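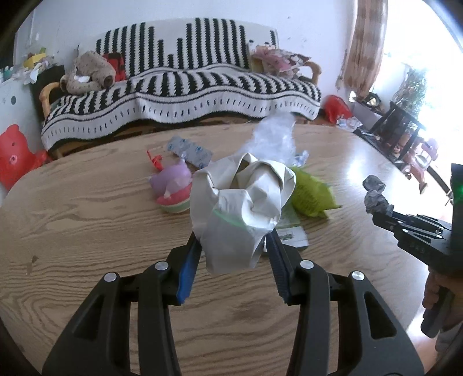

What does the shared notebook need to record when a batch of starter is moved from one flour to another? The lot of both flours, the hydration before and after, the room temperature at each feeding, and the hour at which the culture reached its peak.

Workshop notebook, Hestton Baking Workshop
November, second entry. Tuesday, opened 6:40 a.m.

Subject: transfer of the house rye culture from Belkadi whole rye to Gunivia medium rye, and effect on the sour loaf.

Background. The supply of Belkadi whole rye will end with the present pallet. The workshop has agreed to trial Gunivia medium rye as the replacement for the culture and, if the trial is satisfactory, for the sour loaf itself. The two flours are not equivalent. Gunivia is sifted, carries less bran, and took up noticeably less water in the slurry test recorded in the previous entry. A direct exchange at the old hydration produced a culture that was too slack to judge by its dome, and that jar was discarded.

Procedure as carried out. The parent culture was divided into two jars, marked A and B. Jar A remains on Belkadi and serves as the control. Jar B was fed with equal parts of both flours for four feedings and then with Gunivia alone. Water for both jars was drawn from the filtered tap and brought to the same temperature before mixing. Each feeding used 300 g of flour in total. Jar B was held slightly stiffer than Jar A from the third feeding onward.

Observations, culture. Jar A behaved as it always has: a steady rise, a cracked dome at peak, a sharp smell with some fruit in it. Jar B was slow through the second feeding and recovered by the fourth. On Gunivia alone it peaked later than the control at every feeding, and the smell was milder, closer to yogurt than to vinegar. The surface was smoother and the cracks were finer. Colleagues reading the dome on Jar B should wait for the center to flatten. The cracks alone are not a reliable sign with this flour.

Observations, dough. Two mixes were made this morning, one from each jar, to the standard sour loaf formula. The Jar A mix was normal in all respects. The Jar B mix was stickier at the bowl wall and needed a wet scraper to turn out cleanly. Bulk fermentation for Jar B was extended by 52 minutes before the dough was judged ready for the tins. Both were baked on the lower deck, same position, same program, with steam at loading.

Scaling. Tin weight was held at 1,174 g for every loaf so that the results may be compared with last winter's sheets. The bench scale was checked against the reference weight before the first mix and again after the last, with no drift. An earlier line on the scaling sheet has been struck through and initialed; the tare had not been cleared. The corrected value is the one to use.

Results so far. The Jar B loaves show a slightly higher shoulder and a paler crust. No loaf has been cut. Rye of this type is to rest a full day before slicing, and the crumb will be entered tomorrow by whoever opens the workshop. Please cut from the middle of the loaf and press the crumb with the thumb before tasting. Gumminess near the base should be noted separately from gumminess at the center – the two have different causes and were confused in the spring entries.

Equipment. The Penus proofing cabinet held its set temperature on the upper shelves. The bottom shelf read low again, as it did in October. Until the door seal has been replaced, trial dough is not to be placed there. The probe with the taped handle reads high and has been removed from the drawer.

Open points.
The acidity readings for Jar B are incomplete. The 2 p.m. reading was missed while the deck oven was being unloaded, and the gap has been left blank on the sheet. It should not be filled by estimate.
The Gunivia sack label gives a milling month and no lot number. The supplier has been asked for one.
It remains undecided whether the scald should also be changed to the new flour. The present view is that it should stay on Belkadi until the culture has settled, so that only one change is under test at a time.

Next steps. Continue both jars on the present schedule until the Belkadi pallet is finished. Repeat the paired bake with Jar B dough at slightly lower hydration and the bulk time left as it was today. Dry a portion of Jar A on parchment and store it in the cold room, labeled with flour and month – the last dried reserve was labeled with the month only and could not be traced.

Sheets for this entry are in the gray binder behind the October tab. Closed 4:15 p.m.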